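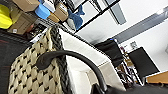

Chak-lun Huang
January 1, 2018

New year, new power supply. The old one didn't die, exactly. It just started making the noise a refrigerator makes when it's thinking about you.

Went with the Hikura semi-modular. "Semi-modular" means the cables you need are permanently attached and the cables you don't need are permanently attached too, but there's a bag of extra ones.

Some background. I built this PC in November in a Wirnuno mini tower, which the box describes as "spacious." I've had lunch boxes with better cable routing.

The Wirnuno has two places to put a fan in front and three if you give up the drive cage. I gave up the drive cage. I then remembered I own drives.

So one of the drives is held in place by a zip tie and my continued good opinion of it.

Anyway, the power supply. Four screws out, easy. The fifth screw is the one that isn't a screw, it's a rivet, and I spent a good while on it with the wrong attitude.

Old unit is out. A lot of dust came with it. The filter on the bottom of this case is supposed to catch that, and I have to assume it's been on leave.

The motherboard cable is the one everyone complains about and they're right. It has a little clip that you press while pulling, on the side facing the memory, where a human thumb doesn't fit. I used a butter knife. Please don't reply about the butter knife.

Several replies about the butter knife. It was a plastic one. It came with a salad. Moving on.

The new Hikura is longer than the old one. Not by much — just by the exact amount of space where all my spare cable used to live.

The manual has a drawing of the cables going neatly behind the motherboard tray. In the drawing the side panel is off. I'd like to see the drawing where they put it back on.

Side panel is on. I had to lean. If you've ever closed a suitcase you know the sound.

First power-up: nothing. No fans, no lights, no beep. I checked the motherboard cable. I checked the processor cable. I took the side panel off, and it came off with enthusiasm.

It was the switch on the back of the power supply. I've been building PCs for 19 years.

Second power-up: fans, lights, and a message telling me the processor fan wasn't found. I could see it spinning. We looked at each other, me and the fan.

Had it plugged into the wrong header. Mansour, who talked me into this case, texted "did you check the header" one minute after I fixed it, so he gets credit for that forever now.

Third power-up: we're in. Clock in the BIOS says it's the year 2952. I'm leaving it for a minute to see what it wants.

OK, fixed the clock, because the browser wouldn't open a single page. Every website in the world had an expired certificate. Lonely up there in the future.

Ran a stress test for an hour. Temperatures are fine, the new fan is quiet enough that I can now hear the graphics card, and the graphics card has a whine I never knew about.

Someone asked where I bought it. The little computer store in Traleldale, the one by the tire place. They had two left and the guy behind the counter tried to sell me the bigger one. He also asked if I'd checked the length. I said yes.

Someone else asked if I'd recommend the Wirnuno. Sure, if you have small hands and only one drive. It does look nice on the desk.

Mansour wants to know what I'm doing with the old power supply. It's on a shelf with the other old power supplies. Going to bed. If the whine is still there tomorrow I'm putting on headphones and calling it an upgrade.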